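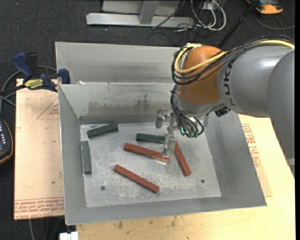 Green and red blocks in an open metal bin.

Irkmont Ridge Walk: Frequently Asked Questions

How long is the walk?
The full way from Akard to Berge is 11 kilometers. Most of our guests need one long day for it. If you prefer a slow trip, you can sleep one night in the hut at Stavow and finish on the next day.

How high do we go?
The top of Irkmont is 2,871 meters. The trail climbs gently through the forest first, and after Stavow it becomes steep and stony. The last part, from the saddle to the top, is a climb of 439 meters.

Do I need experience?
You do not need to know climbing. You should be able to walk uphill for several hours with a backpack. There are 2 places with a fixed chain, both short, and the guide goes first there.

Can I walk without a guide?
Yes, the trail is open to everybody and it is marked with white paint. In fog the marks above the saddle are difficult to find, so please ask in Akard about the weather before you leave.

When is the hut open?
The hut at Stavow closes for the winter on 8th November. In October the kitchen serves only soup, bread and tea, and you must bring your own breakfast. Blankets stay in the hut the whole season, but a sleeping bag liner is obligatory.

What should I carry?
Good boots, a rain jacket, a warm hat, a headlamp, and enough water to reach the hut. There is a spring near the old sheep pen, but it can be dry at the end of summer.

Can I leave my suitcase somewhere?
You can leave it in our office in Akard. We can also bring it to Berge by car, if you tell us on the evening before.

How do I come back from Berge?
A small bus goes down the valley to Akard in the late afternoon. It waits at the church. If you miss it, please call our office and we will try to find a driver for you. This ride is not included in the price.

Are dogs allowed?
Dogs are welcome on the trail as far as Stavow, on a leash. They cannot sleep inside the hut, and the chains are not possible for them.

What happens if the weather is bad?
The guide decides in the morning. If we cancel, you can choose another day or receive your money back. If you turn around on the way because you are tired, we cannot return the payment.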